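Okay so a few of you asked how I ended up doing my grandmother's recipes as an actual printed book, and I said I'd do a thread, and then I didn't do it for months. Doing it now. Coffee is made. (1/?)

---

Background: my grandmother cooked out of a tin. The tin had index cards in it, plus the backs of envelopes, plus a paper bag from a bakery that closed before I was born. When the tin came to me I put it on a shelf and felt guilty at it for two years.

---

What got me moving was my cousin asking for the plum dumplings. I took the card out to snap a pic for her and the pencil had faded so much I could read "plums" and "enough flour." That was a bad evening!

---

So step one, and I mean do this before you do anything else: scan everything. Front AND back. I used the flatbed at the library (free, slow, smells like toner) and ran it at a high setting because faded pencil needs all the help it can get.

---

The backs turned out to be the best part, by the way. Half of them have other stuff written on them. A phone number with no name. A list of who was coming for Easter. One just says "Ewan Gillies -- pay him for the gate" and none of us have any clue who that is.

---

(If you are Ewan Gillies, or related to him, I really hope you got your gate money.)

---

Step two was typing. I thought I could do it straight from the scans in a weekend. Ha. I did 60 cards in the end and it took most of a winter, in little bits, usually late at night with the heating off and a blanket over my knees.

---

My rule was to type exactly what she wrote first, spelling and all, and keep that file untouched. Then make a second copy and fix that one. I'm so glad I did it that way, because I "fixed" a cake recipe early on and took out an egg that was very much supposed to be there.

---

Measurements! Oh boy. She used "the blue cup." There was no blue cup in the house by then. My aunt thought it was a teacup, my uncle said it was the measuring cup from a box of laundry soap. They still don't agree and I've stopped bringing it up at dinner.

---

I ended up baking the same honey cake over and over with different cups until my aunt took a bite and went quiet. For the record it was closer to a teacup. Sorry, Uncle.

---

Quick break in the thread, I need to go deal with the laundry. 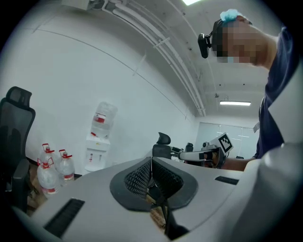
Light-blue hair thing, head down, busy. A mood.

---

Back! Where was I. Testing.

---

You don't have to test every recipe. I wanted to, and I got through maybe half before I admitted that I was never going to make the jellied fish. The jellied fish is in the book. It is there as history.

---

What I would test is anything with dough. "Knead until right" means nothing to a person who never stood next to her. I wrote little notes in the margin like "sticky at first, keep going" and those notes are what people thank me for.

---

Also ask your relatives for the recipes that AREN'T in the tin. The everyday stuff never gets written down. She made a potato soup every single week of my childhood and there was no card for it at all. I pieced it together from three phone calls and an argument about dill.

---

Record the phone calls if they're okay with it. My aunt started out on soup and ended up on the winter the pipes froze and they all slept in the kitchen. I put that story right next to the soup.

---

OK, layout. I am not a designer. I picked one plain serif font and one size and left a lot of white space, and people keep telling me it looks fancy. Please resist the handwriting fonts. I tried one and my mom couldn't read her own mother's pancakes.

---

The real handwriting goes in as scans. I picked 12 cards to show full size, the ones with the most splatter. The butter stain on the walnut cookies is basically a family member.

---

Order of chapters was harder than I expected! I started with the usual soup / main / dessert, and it felt like any old cookbook. So I switched it to the year. December first, because that's when she cooked the most, and then it runs through the garden stuff and ends with pickles.

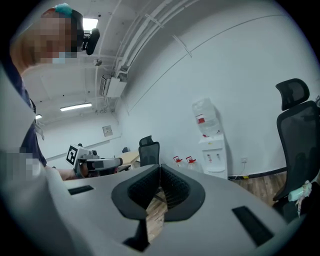
And the pickles chapter is the longest one by a mile, since she pickled things I didn't know could be pickled. Watermelon rind, sure. Green tomatoes, sure. But there's a card for pickled plums that I have now made four times and I'm not sharing my jar.

---

Printing. I got quotes from two places, Shearer and Rivov. Shearer is a little shop over by my dentist and Rivov is online only. I went with Shearer because I could walk in and touch the paper, and I am a paper toucher.

---

Get the spiral binding. I know it's not as pretty. I know you want the spine with the title on it, I wanted it too! But a cookbook that won't stay open on the counter is a cookbook you end up holding down with a can of beans.

---

I did get a proof copy before the full order and THANK GOODNESS. I had "1 cup salt" in the rye bread. One cup. I'd read that page so many times my eyes just slid over it. My neighbor caught it in about a minute, standing in my hallway with her coat on.

---

So yeah, have somebody read it who has never met your grandmother and doesn't care about her feelings.

---

Somebody in the replies wanted to know about cost. I'm not going to post the exact number because it depends so much on pages and color, but color pages are what eat your money. I put all the scans together in one section in the middle so the rest could be plain black and white.

---

Somebody else asked if I used an app for the typing. I tried one called Testeo that's supposed to read handwriting and it gave me "boil the uncle." I believe it was onions. I kept the screenshot and went back to typing.

---

Things I'd do differently: leave room for an index. I forgot it completely and had to squeeze one onto the last page in tiny type. People do look things up, especially my cousin, who calls me instead.

---

I'd also leave blank pages at the end. My aunt has already filled hers in, in pen, with corrections. A couple of them are corrections to my grandmother. Bold.

---

And I'd start sooner, while there are still people around to ask about the cup. If you have a tin or a drawer or a folder like this, take one card out tonight and scan it. Just one -- you can do the jellied fish later.

---

Oh, and the title! It's called Gundura, which was her word for the messy bits left in the pan that the cook gets to eat. No clue if it's a real word anywhere else. We've always used it.

---

I'll put the honey cake in a separate post tomorrow, with teacup measurements AND regular ones. Please don't tell my uncle.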